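Régler la pince avant de changer un sac-poubelle

Le guide de démarrage d'Oturmont promet une pince « prête à l'emploi ». Je n'en crois pas un mot. Avant de confier une poubelle au robot, je refais l'ouverture à vide et le contrôle des vis, robot à l'arrêt, bras soutenus.

Commencez par un chiffon sec sur les doigts, puis 10 fermetures à vide. Si un doigt traîne, reprenez le serrage des articulations - à la main, jamais à la visseuse.

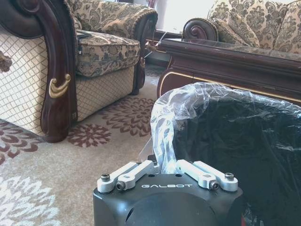
Le zéro des doigts se vérifie ensuite sur du plastique fin. Un bloc de mousse flatte tous les réglages. Avec le bord replié du sac transparent entre les deux doigts, comme ici contre la poubelle, on juge mieux l'alignement. Regardez aussi les quatre vis hexagonales : un trait de feutre sur chaque tête suffit à repérer celle qui tourne. Maite Cabello recommande un contrôle tous les 300 cycles. Avero annonce 3000, chiffre que je demande à voir.

Passez enfin aux deux bras, à vitesse réduite. L'un tient le bac, l'autre approche. Gardez la main près de l'arrêt d'urgence.

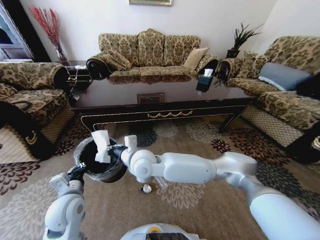

Faut-il refaire le zéro après chaque redémarrage ?
Seulement si la pince a été démontée ou a subi un choc. Dans les autres cas, une fermeture à vide suffit, et l'écart se lit dans le journal.

Notez la valeur avant d'éteindre.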